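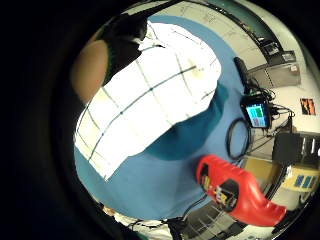
Nestmont Records to reissue Lallisora's first album on vinyl

2024-04-09 — Nestmont Records will reissue "Koler," the first album by the folk-rock group Lallisora, as a double LP this summer. The pressing is limited to 1000 copies.

The album came out on cassette only and has been out of print for years. The new edition adds a second record of rehearsal recordings and one full radio session, bringing the total running time to 80 minutes.

Singer Archana Bhatt and guitarist Vivek Pant went through the band's tapes in January with engineer Rochelle Tawhiri, who handled the transfers and the new master.

"We left the mistakes in," Bhatt said. "There's a wrong chord in the second verse of 'Nautiyal' and I still hear it every time. Vivek wanted to fix it. He lost that one."

Tawhiri worked from the original four-track reels where they survived. Two songs — "Nautiyal" and "Low Water" — had to be taken from a cassette copy kept by the band's former drummer, Bhupendra Vashisht.

The set comes in a gatefold sleeve with a 32-page booklet of lyrics and notes by Neelam Bhatt. A download code is included.

Orders open Friday through the Nestmont web store and at independent record shops. There are no plans for a CD edition. Review copies and interviews are available on request from the label's press office.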